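# Setting up the sink task in the Primen kitchen pack

Last updated 8/5/24

Primen is the kitchen scene pack sold by Tromex for training and testing arm policies in simulation. I bought the basic licence in November and used it since then for small manipulation tests. The manual that comes with it explains every menu, but it doesn't tell you in which order to do things, and I lost a whole weekend to that. In this tutorial I go through one task from start to finish: the arm has to reach into the right basin of a double sink and pick up a small object.

I paid for my own copy. At the end there are some words on whether the price makes sense for you.

## What you need

- A Primen licence (basic is enough for this task)
- A computer with a recent graphics card and 19 GB of free disk space
- The Ostrowski controller plug-in, version 2 or later
- A folder where you have permission to write. The programme does not warn you if you don't have it, it just saves nothing.

You do not need a real arm.

## Step 1: Install the pack and the plug-in

Install the pack first and open it one time before you add the plug-in. On the first start it builds its folder structure, and the plug-in looks for this structure. If you did it the other way around, remove both and begin again. I tried to repair it by hand and it was slower.

After the plug-in is installed, open **Settings > Controllers** and check that Ostrowski is in the list. If it is there but grey, restart the programme.

## Step 2: Choose the kitchen

In the scene browser, the kitchens are sorted by style and not by difficulty. For this task take one of the layouts with a double basin. I used the one called Sollville, with the black sink and the granite counter. A black sink is harder for a camera-based policy, so if you are only learning the programme you could choose a lighter one and come back later.

Leave the "random clutter" setting on low. With high clutter the programme puts things very near to the edge of the sink, and the arm hits them on the way in.

## Step 3: Place the arm

The default position of the base is in the middle of the room, which is too far. Move it until the arm can bend over the front edge of the counter without being fully stretched. I place it to the right of the sink, in front of the base cabinets, because the task is in the right basin.

To check the position:

1. Open the **Reach** panel and click on the floor of the right basin.
2. If the marker is green, try also the back corner of the basin.
3. If the back corner is red, move the base a little closer and repeat.
4. Save the position with a name that you will understand in a month.

The faucet is the second thing to check. It is a tall gooseneck and its spout comes down toward the right basin, so the fingers need to pass beside it. In the collision settings, change the faucet from "simple" to "detailed". With "simple", the programme puts one big invisible box around it and the planner refuses almost every path.

## Step 4: Add the object and write the task

Drag an object from the library and drop it above the right basin. Let it fall and settle before you save, otherwise it starts each episode in the air.

The task text should be short. I write "pick up the object from the right sink". Longer sentences gave me no benefit, and they are annoying to keep the same over many episodes.

Set the limit for one episode to 400 steps. The default limit is shorter and the arm is often stopped just when it goes down into the basin.

## Step 5: Set the cameras

This part took me the longest. Primen gives you one fixed camera above the counter, and you can move it freely. Three things helped me:

- Keep the whole left basin in view, even if nothing happens there. It gives the policy a stable reference.
- Look from a bit to the left when the arm comes from the right. The arm will still hide a good part of the right basin, so don't expect a perfect view.
- Turn off the automatic exposure – the matte black inside of the sink makes it too bright.

If your licence includes the wrist camera, use it as well. Mine does not.

## Step 6: Run a short batch and look at it

Do not begin with a big batch. I ran 52 episodes, then I opened the viewer and looked through the renders by eye. The success number alone can mislead you, for example when the object is pushed up against the wall of the basin and the programme counts it as lifted.

In the viewer, press **R** to jump between renders and **M** to mark an episode as bad. Marked episodes are left out when you export.

When you are satisfied, choose **Export > Episodes** and wait for the message at the bottom of the window. Closing the programme before this message gives you a damaged file.
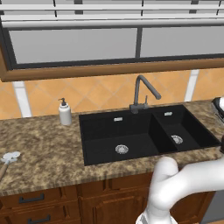 Two renders from the Sollville kitchen, both with the arm coming in from the right.

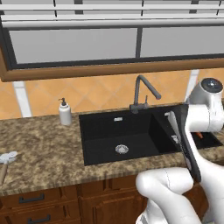

**Written by the site editor**
Simulation hobbyist and technical translator

## Is it worth the money?

For one person with one task, I think it is a bit expensive. The kitchens are good, the drawers and cabinet doors open properly, and the Ostrowski plug-in is stable once it is installed in the right order. Against this, the error messages are poor and the support from Tromex answers slowly, at least to customers with the basic licence.

If you plan several kitchen tasks, the price is easier to accept. Steps 1 and 2 are done only once, and a saved base position can be used again in the same kitchen. My next test will be the upper of the two drawers left of the sink, and for that I will have to move the base again.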